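Section 4. Setting Up the Clistanico Hand Grippers at Your Bench

If you have come to this section straight from the parts bench, welcome, and please take your time with it. Most people at Juvcombe who use the hand grippers had never touched anything of the kind before this year, and the whole guide was written with them in mind. You already know how to do the work. The grippers are only a way of letting the Bekov arm learn how it is done, and the set-up below takes more words to explain than it does minutes to carry out.

What is changing, and what is staying with you

Until now, every small-parts kit that left the Ketilsson room was filled by hand, one compartment at a time, by whoever was on the bench. From January the Bekov arm will take over the plain fills, meaning the kits that have the same parts in the same compartments every time. Mixed kits, returns, anything with a handwritten note on it, and all of the final checking stay with the people on the bench. So does the teaching, and that is what this section is for.

To teach the arm a new fill, somebody does the fill while holding a gripper in each hand. The movements are recorded and the arm is trained from them. A new kit needs 300 good recordings before we let the arm try it. That sounds like a lot, and it is a lot, but they are shared out across the bench and they go by faster once your hands get used to the feel of it.

Teaching time is paid and counted as bench time. Your kit numbers for the day are adjusted for it, so please don't hurry a recording to make up for the shelf filling up behind you. If you find that your numbers were not adjusted, speak to your lead and have it put right that same week.

4.1 Before you pick anything up

1. Clear the board. The white board should have nothing on it when you start, and that includes pens, labels, and the lid of your coffee cup (drinks live on the windowsill, please).

2. Push the board back from the front of the table until your forearms can move without catching. Everyone's reach is different, so don't be shy about moving it after the last person.

3. Look at where the cables run before you step in. Go around them, and leave any cable you don't recognize exactly as you found it.

4. Push up long or loose sleeves if they come down past the wrist. Close-fitting sleeves are fine.

5. Sign in on the bench sheet with the name of the kit you are teaching. If you are finishing somebody else's set, write that down as well, so that the two of you both get the time.

Caution: Do not work the grippers while another person is reaching across the board. The fingers don't close hard, but they do close on whatever is between them, and a pinched knuckle is a poor start to the morning.

4.2 Checking the finger pads

The pads are the parts that do the holding, so they get the most wear and deserve the closest look. Check them at the start of every session, and again after lunch if you are teaching all day.

1. Hold the gripper over the board and let the fingers open all the way.

2. Look at the inner face of each pad. A bit of scuffing is nothing to worry about. You are looking for edges that have begun to lift, strands sticking out, and specks of anything that has stuck to the facing.

3. Wipe off specks with a dry cloth. Please don't use the bench spray on the facing – it softens the glue.

4. If a strand is poking out, leave it alone and tell your lead. Pulling on it can take a piece of the facing along with it, and then the pad is finished.

5. Close the fingers slowly on nothing, two or three times, and feel whether they meet evenly. Then open them again.

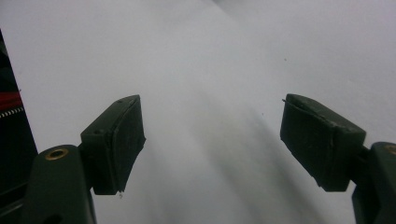

Fingers open over the white surface, ready for the pad check. Note the scuffed facing and its uneven edges.

Note: Pads are changed as a pair. One new pad opposite one old one gives a lopsided grip, and the recordings made with it will have to be thrown out, which is a sad thing to tell a person who has spent an afternoon on them. Spare pairs are in the drawer marked 53. When you take the last pair, put the empty bag in the reorder tray.

A word about wear, as it comes up at nearly every training. A worn pad is the company's expense and nothing that anyone will hold against you. We would much sooner hear about ten pads that turned out to be fine than miss the one that wasn't, and there is no record kept of who reported what.

4.3 Putting the grippers on

1. Pick up the left gripper first and settle your hand around it before you reach for the right. Doing it the other way around works too, if you are left-handed and find it easier.

2. Let the cable pass over or beside the back of your hand in an easy curve. It should never be pulled tight when your arm is stretched out as far as the work will take it. Try that reach now, before you start.

3. Check that the white plate on top of each gripper is firmly seated and clean. The system follows your hands partly by these plates, and a thumbprint in the wrong spot can cost you a recording. Keep stickers, tape, and name tags off them.

4. Rest both grippers on the board, relax your shoulders, and wait for the ready tone.

5. If no tone comes, lift both grippers a little, set them down again, and wait. If it still doesn't come after the second try, turn to Section 7 and begin with the cable check.

4.4 Setting out the box

The organizer box is the same kind you have always used for kits, so there is nothing new to learn about the box. What matters is where it sits and how you leave the lid.

1. Place the box near the middle of the board, with the compartments toward you and the lid opened flat on the far side.

2. Make sure that the lid lies down properly. A lid that stands half open will swing when you brush it, and the arm will take the swing for part of the job.

3. Match the box to the fill card for your kit. Some fills start from an empty box and some from a box that is already partly filled, and the card will tell you which.

4. Keep the paths of your two hands apart where you can. If the fill needs both hands in the box at once, bring one in, let it settle, and then bring in the other.

5. Go at your normal pace. People new to the grippers tend to slow down and make each movement very neat, and the arm then learns to be slow and neat in a way that no working person would put up with. If you usually nudge a part into its corner with a fingertip, nudge it with the gripper.

6. When the fill is done, bring both grippers away from the box, rest them on the board, and wait for the tone before you do anything else.

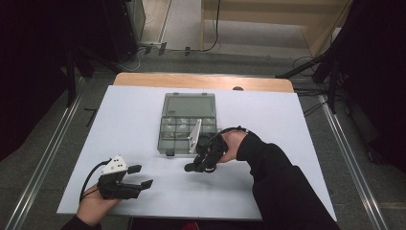
Auður Kirkegaard asked us to put in that her first two days on the grippers were miserable, that she dropped more than she placed, and that she went home sure the arm was going to learn nothing from her except bad language. By the second week she was teaching a full set in a shift. She also wants it said that the plain fills were what made her wrists ache, and that she does not miss them, but that she would like the people upstairs to remember who taught the arm when they talk about how clever it is.

We are glad to print that, and the last part has been passed along. The kit cards now carry a line for the names of everyone who taught the fill, and you may leave yours off if you prefer.

4.5 When a recording goes wrong

It will happen, and it happens to all of us. There are two kinds of trouble, and they are handled differently.

If you fumble a part but recover it the way you would on an ordinary day, keep going. Dropped-and-recovered recordings are useful, and the arm needs to have met a few of them before it is left with a box of its own.

If something happens that isn't part of the work – a phone rings, somebody bumps the table, a cable catches on your sleeve – stop and discard:

1. Rest both grippers on the board.

2. Press the gray pedal once and wait for the low tone.

3. Put the box back the way the fill card shows it.

4. Start again when you feel ready. There is no timer running.

Discards are not held against your numbers either. The first kit we taught in the Ketilsson room took 181 discards, most of them ours, and it fills perfectly well today.

4.6 Breaks, and handing over

Put the grippers down for a proper rest after every 7 recordings, even if your hands feel fine. The weight is small, but it sits in an unfamiliar place, and the thumb is usually the first to complain. Walk around a little, or trade with the person on final check, who will likely be pleased to have a change.

When you hand over to someone else:

1. Rest the grippers on the board with the fingers open.

2. Tell the next person which recording you have reached, out loud as well as on the sheet.

3. Mention anything odd about the pads, even if you decided it was nothing.

4. Stay nearby until they have heard their first ready tone.

Questions about hours, rotation, or moving over to the mixed kits go to your lead. Questions about the grippers themselves can be left on the clipboard by the door, and the answers are pinned up next to it, where everybody can read them.

Section revised 2019-12-18. Section 5 covers final checking of kits filled by the arm.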